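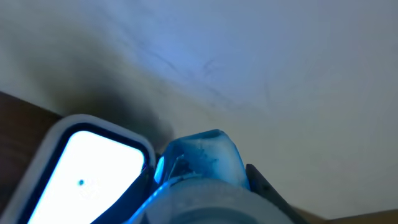

Havstead, 2025-06-14

Foro de casa y arreglos > Paredes, techos y superficies
Tema: Rayitas finas sobre una superficie clara, ¿grietas o suciedad?

rehema_temba escribió:
Hola a todos, perdonad el rollo que viene. Llevo unos días dándole vueltas a esas líneas oscuras, finísimas y onduladas, que se ramifican hacia la derecha y se van perdiendo en la superficie clara. Con la luz azulada se notan más, y según la hora casi ni las veo. Mi madre dice que son grietas y yo me inclino por un lápiz de los niños, que en esta casa aparecen lápices hasta en la nevera. ¿Qué haríais vosotros antes de gastar dinero?

Bettencourt_A escribió:
¡Bienvenida, Rehema! Yo diría que son grietas de pelo. En mi piso salieron unas muy parecidas al segundo invierno y las tapé con masilla Galtar, lija suave y dos manos de pintura mate. Quedó precioso, y eso que soy un manazas de cuidado.

akinyi.mugo escribió:
Afonso, con todo el cariño, no corras tanto con la masilla. A mí esas líneas me parecen demasiado enredadas, podrían ser fibras pegadas o un garabato. Prueba primero con una goma de borrar blanda, Rehema, y luego un paño apenas húmedo (¡apenas!, que el mate coge cercos con mirarlo).

Bettencourt_A escribió:
Pues mira, sigo pensando que son grietas, pero lo de la goma no hace daño. Si pasas la uña y se engancha, me debes un café.

awuor_s escribió:
Me meto para decir que la mancha grande, gris parda y difuminada, de la izquierda tiene toda la pinta de ser una sombra, así que a esa ni la frotes. En noviembre me pasé una tarde entera restregando una parecida con un limpiador Skendent y solo conseguí dejar un brillo horroroso.

rehema_temba escribió:
¡Qué majos sois todos! Empiezo por la goma y dejo la masilla para el final. Me pidieron 293 por repasarlo todo y me parece una barbaridad para unas rayitas. Os cuento cuando lo pruebe.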